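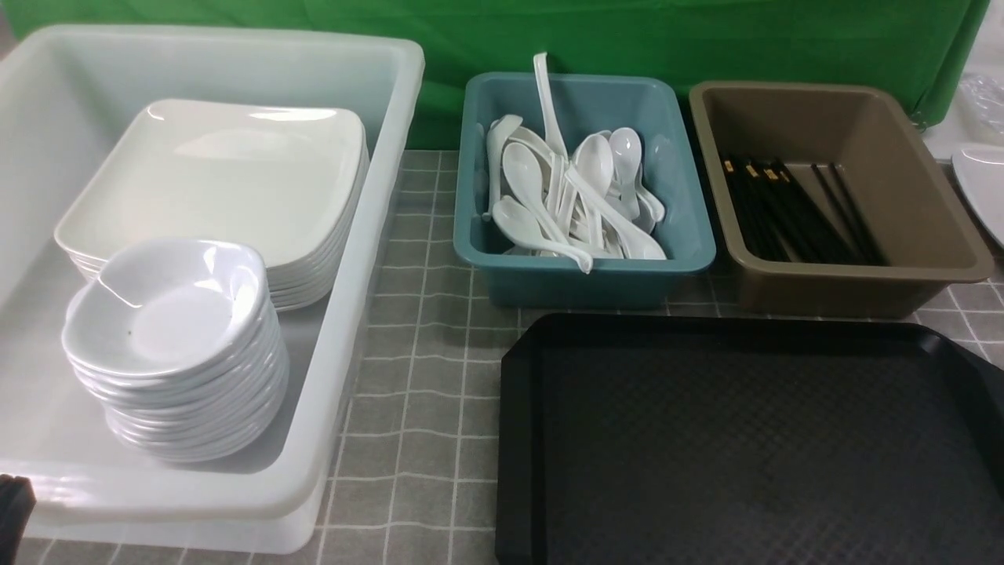

White plates stacked toward the back of a white bin.

Charging an electric car at home: cable, socket and cost

Level 2 charging runs on a 240-volt circuit. The circuit must be rated for continuous load, so the car should draw no more than 80 percent of the breaker rating. A 50-amp breaker supports 40 amps at the car. Set this limit in the wall unit during installation and check it again after any firmware update.

Hang the cable in wide loops. Tight coils hold heat under load and the jacket takes a set in cold weather. In February a stiff cable is easier to handle if it hangs indoors – a hook at shoulder height is enough. Keep the connector off the floor and fit the cap when it is idle. Wipe the contacts' housing with a dry cloth only, with the unit switched off at the breaker.

A plug-in unit needs an industrial-grade receptacle. Light-duty dryer outlets loosen under nightly use. If the faceplate is discolored or smells of hot plastic, stop charging and call an electrician.

Scheduling is best done in one place, either the car or the wall unit. Two timers set to different hours will often block each other, and the car is found uncharged in the morning.

For daily driving, a limit of 80 percent is sufficient for most battery types. Check the manual, as some makers specify a regular full charge. Preheat the cabin while the car is still plugged in.

Notes by Elli Aaltonen. Wiring section checked by Minttu Väisänen.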